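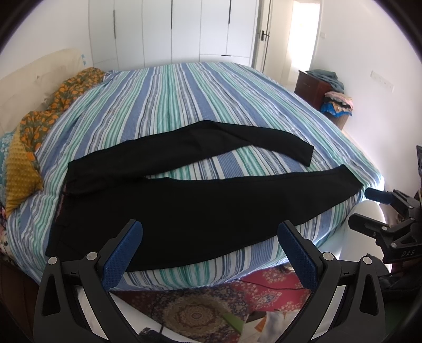
Gülizar Dursun

So., 21. Juni

Ich schreibe das noch schnell auf, bevor ich es bis zur nächsten Runde wieder vergesse, und bitte wie immer um Nachsicht, wenn es länger wird (Lionel, du darfst direkt zum Absatz mit den fehlenden Beiträgen springen, ich weiß, dass du das sowieso tust).

Also, der Umzug weg von Plalteo. Seit die im April ihre Nutzungsbedingungen umgestellt haben und sich an allem, was man dort hochlädt, ein ziemlich großzügiges Nutzungsrecht einräumen, wollten wir ja wissen, wie man ein normales Konto mitsamt Beiträgen und Kontakten dort herausbekommt und drüben bei Lumbao wieder hinein. Dass Tumeo deswegen mit Plalteo vor Gericht liegt, ist bekannt, dazu hat Lionel im Ordner »Streit« alles abgelegt, was öffentlich zu finden war. Mir geht es heute nur um die Technik, vom Juristischen lasse ich die Finger, obwohl ich zugeben muss, dass ich die Klageschrift gestern Abend beim Tee doch komplett gelesen habe. Spannender als mancher Krimi!

Ausgangslage: das alte Testkonto, das wir seit der ersten Runde mitschleppen. Darin liegen 183 Beiträge, teils nur Text, teils mit Bild, dazu ein paar Umfragen und die schrecklichen Geburtstagskarten, die Plalteo eine Zeit lang automatisch erzeugt hat. Kontakte sind wenige drin, lauter Kolleginnen und Kollegen, die vorher zugestimmt haben.

Erster Versuch über den offiziellen Weg, also Einstellungen, Meine Daten, Archiv anfordern. Man bekommt eine Mail, dass es dauern kann, und dann dauert es. Ich habe in der Zwischenzeit die Ablage aufgeräumt und zwei alte Protokolle in den richtigen Ordner geschoben. Das Archiv war schließlich da, ließ sich auch öffnen, enthält aber die Beiträge nur als HTML-Seiten, hübsch anzusehen und zum Weiterverarbeiten eine Qual. Datumsangaben stehen dort als »vor drei Jahren« und so weiter. Wer denkt sich so etwas aus? Für einen Import bei Lumbao ist das unbrauchbar, außer man rät die Daten, und das wollen wir nicht.

Zweiter Versuch über die Schnittstelle. Die liefert höchstens 100 Einträge pro Abruf, danach muss man mit einer Marke weiterblättern. Der erste Abruf war tadellos, saubere Zeitstempel, Umlaute heil, auch die Emojis. Beim zweiten kamen dann nur 70 statt der 83, die noch übrig sein müssten, und zwar ohne jede Fehlermeldung. Status in Ordnung, keine weitere Marke, Feierabend. Ich habe das dreimal wiederholt, einmal mit frischem Token, immer dasselbe Ergebnis.

Nun zu den 13 fehlenden Beiträgen. Ich habe die Nummern mit der HTML-Fassung abgeglichen, was mit dem Skript vom letzten Mal ganz gut ging, nachdem ich Lionels Sonderfall für Umfragen wieder eingebaut hatte (bitte nicht noch einmal auskommentieren, der hat seinen Sinn!). Zwölf der fehlenden Beiträge sind solche, die jemand aus dem Kreis ursprünglich auf unsere Pinnwand geschrieben hat. Plalteo rechnet sie im Profil mit, gibt sie über die Schnittstelle aber offenbar nicht heraus. Darüber kann man streiten, der Gedanke dahinter leuchtet mir sogar ein: Fremder Text ist fremder Text. Nur sollte es dann irgendwo stehen. In der Dokumentation habe ich nichts dazu gefunden, auch nicht im Änderungsverzeichnis.

Der dreizehnte ist ein eigener Beitrag von uns, reiner Text, nichts Auffälliges, mit einem Link auf eine Seite von Tumeo. Da wird man natürlich hellhörig. Ich möchte aber festhalten, dass ein einzelner Beitrag gar nichts beweist. Lionel hat am Telefon sofort »Aha!« gerufen und wollte es weitererzählen, und ich habe ihn sehr herzlich gebeten, das bleiben zu lassen, bis wir es mit anderen Links verglichen haben. Vielleicht hängt es auch am Kürzungsdienst, über den der Link läuft.

Import bei Lumbao: geht erstaunlich gemütlich. Die JSON-Datei hochladen, Zuordnung der Felder bestätigen, warten. Texte werden bei 2000 Zeichen abgeschnitten, das betrifft bei uns zwei lange Beiträge, und immerhin weist Lumbao vorher darauf hin und bietet an, sie zu teilen. Die alten Daten bleiben erhalten, wenn man das Häkchen bei »Ursprüngliches Datum übernehmen« setzt. Ich hatte es beim ersten Durchlauf übersehen, und schon stand alles unter heute. Also gelöscht und noch einmal von vorn. Bilder kommen mit, Bildbeschreibungen leider nicht, die muss man von Hand nachtragen oder wir schreiben uns etwas dafür.

Die Kontakte habe ich bewusst nicht übertragen. Hadmont bietet dafür ja ein Werkzeug an, das die Adressen beider Netze vergleicht, aber dazu müsste ich die Adressen der anderen dort hochladen, und dieses Einverständnis haben wir nicht abgefragt. Wer mag, kann mir schreiben, dann machen wir eine kleine Liste der Freiwilligen und probieren es mit denen.

Noch offen:
- drei neue Testbeiträge anlegen, je einen mit Link auf Tumeo, Lumbao und Hadmont, alle ungekürzt
- dieselben noch einmal mit gekürztem Link
- Anfrage an den Plalteo-Support wegen der Pinnwandbeiträge (Entwurf liegt im Ordner, Lionel Pruvost liest bitte gegen, mein Ton war am Ende etwas spitz)
- Skript so ändern, dass es bei einer Abweichung zwischen Profilzahl und Abruf laut schimpft
- Bildbeschreibungen aus dem HTML-Archiv ziehen, dort stehen sie nämlich drin

Das Token habe ich widerrufen, das Archiv liegt verschlüsselt am üblichen Platz. Das Passwort hat Lionel.

Abgelegt unter: Werkstattbuch, Soziale Netze, Datenumzug
4 Kommentare · 11 Mal geteilt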